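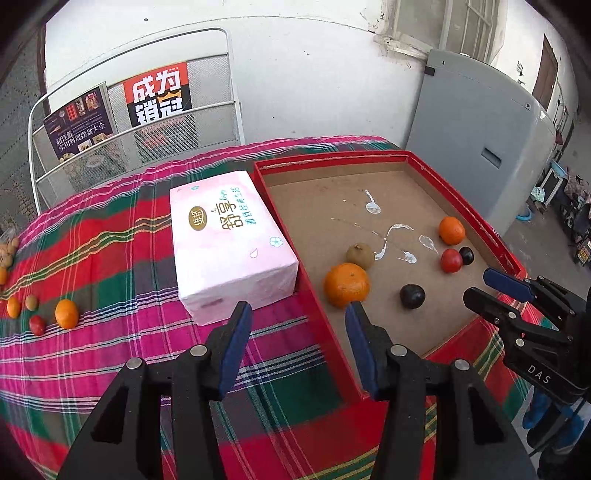 Hand-held grippers at the fruit table during the open day at Haltholm.

On 28/02/2024, the Haltholm workshop opened its doors to visitors from Lullbridge and the surrounding towns. The subject was a modest one: how a machine may learn to handle fruit. Staff worked with two-finger grippers held in the hand, so that a person's own movements could be recorded and studied later.

Visitors came through in groups of six, and each session lasted 60 minutes.

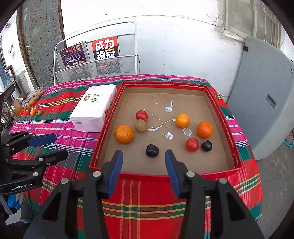
Why is fruit used for this kind of training?
Fruit varies in size, weight and skin, and a grip that suits an orange may bruise a plum.

Jucélia Falcão, who led the sessions, asked guests to watch the fingers before the fruit. "Most people look at the object," she said. "The approach matters more -- the angle, the speed, the moment of closing."
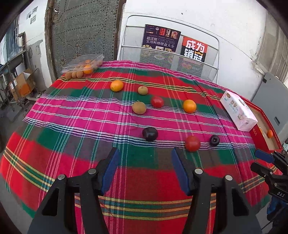 Plums, tomatoes, kiwis and oranges spread over the plaid cloth, with a gripper open in front of them.

The program, known as Eten, has been under way for about four months. Its partner, Brito, prepares the recordings for use with robot arms. Questions from the floor turned largely on cost and on damaged produce, and the staff answered both at length. 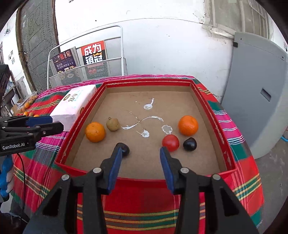 Blue-padded fingers at work in the red tray, between a small dark plum and a tomato.

Two further open sessions are planned at Haltholm. Places are free of charge and may be reserved at the front desk.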